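Section 6: Oiling and Curing Your Cenitholm Table Top

By now the legs are on, the top is level, and you are probably itching to put a coffee cup on it. Please hold off a little longer! A Cenitholm top leaves our Bruvthorpe workshop with one thin coat of stain and nothing over it, so the oil you put on in this section is what will stand between the surface and your breakfast for years to come.

Before you start

Find the can of Zovano hard oil (part 309) and the two lint-free cloths (part 715) in the small carton. Pick a room where you can leave a window cracked open, and try to keep pets and curious children out until the first coat has set.

1. Wipe the top with a dry cloth, working along its full length. Don't use water or a spray cleaner at this stage.

2. Stand at one corner and look across the surface with the light in front of you. Dust and fingerprints show up much better that way than from straight above.

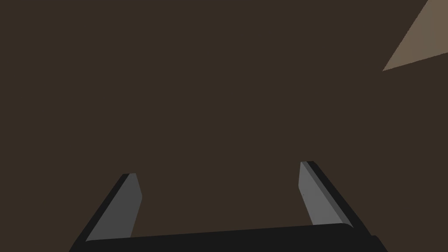
Figure 6-1. Dark brown top, even and matte across its surface.

3. Shake the can well, then pour a little oil onto the cloth. A spot the size of a walnut is plenty to begin with, and you can always add more.

4. Spread the oil in long, overlapping strokes. If you have to stop and answer the door, finish the stroke you're on first, or you may find a faint line there later.

5. Wait 16 minutes, then wipe away everything that hasn't soaked in. Press a bit harder than feels polite.

CAUTION: Cloths soaked in oil can heat up and catch fire on their own. Lay them flat outdoors to dry, or drop them in a metal can of water with a lid. Never ball them up in the trash.

6. Let the top rest overnight and repeat steps 3 to 5 for the second coat. Owners of the Ojeda finish, our darkest brown, may want a third.
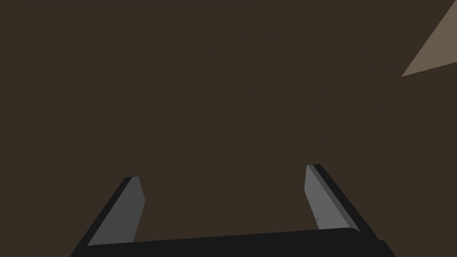

Figure 6-2. Uniform brown, with a lighter tan area at upper right.

Note: If a patch still feels tacky in the morning, too much oil was left behind. Rub it with a fresh cloth and a few drops of new oil, which softens the old layer, and wipe dry.

7. Give the finished top 6 full days before you set anything hot or wet on it. A dry tablecloth is fine after the second day, and so are books, as long as you lift them and don't slide them.

Go on to Section 7 to fit the drawer.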